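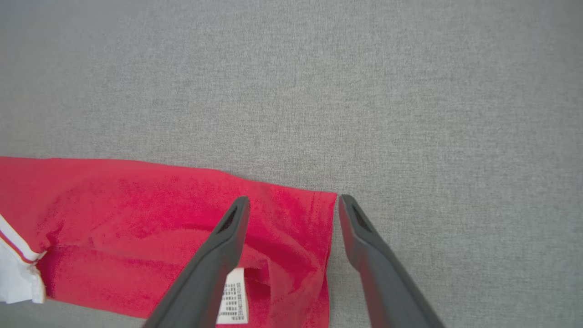 Apr 22, 2018

Equipment notes, folding bench. Writing this down before the budget form gets opened again, so that whoever reads it in September can see what we thought we were doing.

The question on the table is whether we buy a second arm or fix everything wrong with the first one. I have gone back and forth on this long enough to have worn a groove. The form wants one number in one box.

Where we stand. Flat garments on the gray cover, wrist camera on, two-finger gripper coming in at the edge. Hems are the best place to grab. A straight hem on a knit is thick enough to find and soft enough to forgive a bad approach. Loose middles are a swamp. Care labels remain the villain of the piece: small, white, high contrast, exactly what the edge finder falls in love with. It would happily pick up every shirt in the county by its washing instructions.

Money, such as it is. 2,000 left in the small equipment line. The second arm doesn't come out of that line, it comes out of the capital request, and the capital request comes out of somebody's good mood. So two lists.

Small list (can be spent now):

Softer fingertips. The fingers we have are hard and smooth and fine on boxes. On sweatshirt knit they do all right if they get both sides of the hem, and slide off if they don't. Stetsiuk sells a rubber-faced set that bolts to the same mount. Quote is for a pack of 4. We need two. They don't sell two. I asked.

Spare wrist camera. We have one. If it dies, the project is a very expensive coat rack. Should have been bought last year and was on last year's list, right under the label printer, which we did get.

Cable. Always cable. The run along the arm has been taped in 3 places and I can feel the fourth coming.

Another bench cover, same gray, same roll if Plerkmont still stocks it. The speckle has been no trouble for the edge finder and I do not want to find out what a different one does. Someone will suggest white because it looks cleaner in the reports. Half the garments have white on them. Please no.

A light that stays put. The bench is evenly lit as long as the blinds are down and everybody remembers the blinds.

Big list (capital request):

Second arm, Motard, same model as the one we have. Pro: two arms can hold two corners, which is how people fold shirts. Con: price, floor space, and the controller needs its own circuit, a detail that was in the small print of the quote and nowhere near the total.

Alternative is the Prutstead refurbished unit. Cheaper, shorter reach, 56 days' lead time. Comes with a warranty that covers the arm but not the wrist, where everything breaks. Their rep described this as standard. I believe it.

Third option is no second arm, one clamp on the table, and patience. Put this in for completeness and then got more interested in it than I expected. A clamp holds a corner. It holds it all day without a firmware update. Would like to try it properly before we sign for anything with a circuit breaker.

Things the quotes leave out, from bitter memory:
- shipping on anything over a certain weight, plus the person with the pallet jack
- the training day, which is optional until you call support
- mounting plate
- software license, year two onward
- the electrician

Last time these came in together at close to the price of a decent used car. I put a line for them in the request and called it "installation and related." It will get questioned. Leave it in.

On time, which also costs: every new finger means redoing the grip offsets, and every new camera means calibration. If the tips and the spare camera arrive in the same week, do both swaps together and eat it once. Do not swap the tips on the day of a visit. I have already run that experiment.

Also need to settle what garments we are budgeting for. The current pile came from staff donations and leans heavily on sweatshirts. Trim and white panels are useful because they give false edges, so keep those in. We have nothing slippery. If the request says "general apparel," someone is going to turn up with a satin blouse and ask to see it go. Either buy a few awkward ones out of the small line or change the wording. Changing the wording is free.

Provisional order of buying:
1. Tips and spare camera
2. Cable
3. Bench cover, one extra
4. Light, if anything is left
5. Clamp, from the drawer downstairs, no purchase order, do not tell purchasing

Capital form: put Motard as first choice, Prutstead as fallback, hold the signature until the clamp trial is done. Deadline on the form is end of the month. The form also asks for expected service life in years. Wrote "yes" in the draft, need to fix that.

To do: chase Plerkmont about the roll. Ask Stetsiuk whether the rubber faces leave marks on light fabric. Find out who has the key to the breaker panel.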